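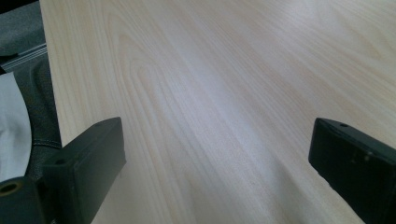 Pale table tops - oil, wax or leave alone?

heikki_r
9 Apr 2019
Finally got my desk home from Trava and I'm very pleased with it. Light wood, lovely long loops in the grain towards one corner and then dead straight the rest of the way. My sister Tiina says I should oil it before I so much as put a cup down. Is she right? It cost me 455 so I'd rather not muck it up.

zirkska_fan
Oil it. Two thin coats, a night in between, wipe off what doesn't soak in. I did my kitchen table in February and water still beads on it.

Hertta K
Hang on, do you know if it's solid or veneer? With those loops it could be either. If it already has a bit of a sheen there's a finish on it and oil will just sit on top going sticky. Ask me how I know!

zirkska_fan
Mine had a sheen too and it was fine.

Hertta K
Yours was solid though, you told us when you bought it. Heikki, look at the edge. If the lines on top don't carry on down the side, put the oil away.

heikki_r
Ooh. They don't carry on, not that I can see. There is a faint sheen when the light's on it as well.

zoi_l
Veneer then, I'd bet on it. Damp cloth, dry cloth, coasters. I've had mine 14 years and never put anything else on it. Watch the arms on your office chair though - mine rubbed a dull patch along the edge.

zirkska_fan
Still think a bit of wax wouldn't hurt.

Hertta K
Wax I can live with. Try it underneath first.

heikki_r
Right, coasters it is, and I'll lower the chair a notch. Tiina is not convinced.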